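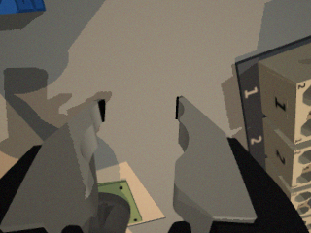 Week 4: can we trust results from simulation?

Munshi and Hassanpour trained their policy on 200 rendered runs and report that it carries over to the bench. I have doubts. A gripper waiting open over a matte surface, with numbered blocks in a rack to one side, is a tidy problem, and even the shadows come from a renderer. Real lamps flicker and real fingers wear - neither is modelled. The bench test used two racks, both from Jetden, and failed grasps were left out of the table.

Before the seminar, read Ranasinghe's reply and note which of its objections would survive a larger bench test.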